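The Two Millers of Horkville

The Two Millers of Horkville is a folk tale of the kind-and-unkind type, in which two related characters face the same test and receive opposite rewards. It is known in three main versions, named after the towns where they were written down: Horkville, Bornaver and Quezada. The tale is short, is usually told to children between the ages of five and nine, and closes with a spoken verse that the listeners are expected to clap along to.

Summary

Two brothers inherit a mill on the river above Horkville. The elder keeps the accounts and the younger tends the stones. One winter a gray woman comes to the door with an empty sack and asks for flour. The elder brother sells her a half measure at the full price. On the following night she returns with the same sack, and the younger brother, who is alone, fills it and refuses payment. She tells him to count the sacks in the loft before sunrise. He finds 24 where there had been 2.

The elder brother hears of this and waits for the woman himself. When she comes, he fills her sack to the top, but mixes the flour with chalk. She gives him the same instruction. He climbs to the loft and begins to count, and the number rises as he counts. In most versions he is still there at the end of the story — the creak of the mill at night is said to be his foot on the ladder.

Versions

The Horkville version is the oldest in writing and the plainest. It has no opening formula and gives no reason for the woman's visit. The brothers are not named.

The Bornaver version replaces the mill with a bakery and the brothers with a brother and sister. The loft becomes a cellar. It adds a talking goose, which warns the brother about the chalk and is ignored. Tellers in Bornaver treat the goose as the main comic part and often give it more lines than the human characters.

The Quezada version is the longest. It contains a second test, in which the woman asks for a place to sleep, and it softens the ending. The elder brother counts until he reaches 507, stops, and comes down to apologize. He is allowed to stay at the mill on the condition that he never again sets a price. This ending is generally considered a later change made for school use, as the number 507 does not occur in the other versions and has no known meaning in the story.

Motifs

The multiplying store is common in tales about food and shortage. In this tale it works as both reward and punishment, with no change in the magic itself. The difference lies in what each brother wants from the count. The younger brother counts once and goes to bed. The elder cannot accept a total while it is still rising.

Chalk in flour reflects a real form of cheating and would have been understood by early listeners without comment. Modern retellings often add a line to explain it. Some replace the chalk with sand.

The ladder appears in the Horkville and Quezada versions only. The Bornaver cellar has stone steps, and the closing creak is given to the oven door.

Performance

The tale is normally told by one speaker to a seated group. The knocking at the door is made on a table or floor, always in threes. During the count in the loft, the teller speaks the numbers more and more quickly and the listeners clap once on each number. In classrooms a rattle, a wood block or a toy clapper may take the place of hand clapping.
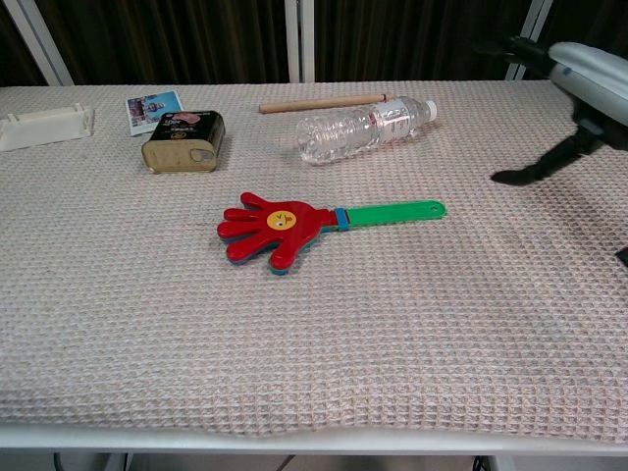

Closing verse

The verse is nearly the same in all three versions:

One for the sack and one for the stone,
One for the brother who counts alone,
Up goes the ladder and down goes the sun,
Start it again when the counting is done.

In Bornaver, "ladder" is changed to "oven" and "up" to "shut." The last line is repeated until the teller raises a hand.

Publication

The Horkville text first appeared in print in the Grelteck Reader, a school collection of 61 tales, where it was placed among the stories for winter. The Grelteck text left out the verse. Later editions restored it and added the Quezada ending as a note. The Bornaver version was printed separately as a picture book and is still the form most often found in libraries.

See also

Kind and unkind tales
Mills in folklore
Counting rhymes
Grelteck Reader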